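Flarham Counter Cell: Setup and Care FAQ
Maintained by Anselmo Furtado. Last updated November 2019

Do I build the simulated cell first?
Yes, and it's the fun part! Load the Flarham scene, then check the wrist and gripper up close before you run a single move.
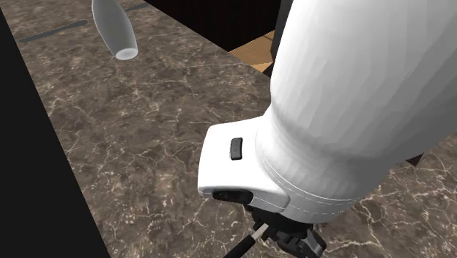

Wrist housing and black gripper over the marble counter, simulated view.

How do I set the base height?
Measure from the countertop down to the mounting plate. The base sits in the recess, so never measure from the floor. I love how much trouble this one number saves -- enter it once and every reach follows.

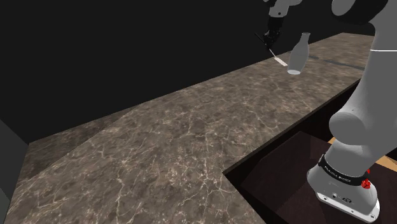 After that, jog the arm slowly to the far end of the counter and back, 2 passes.

How often should I recheck the gripper?
Every 300 cycles. Gebremedhin Woldemariam's checklist is great for this.

What is error 2045?
A joint limit. Home the arm and try again.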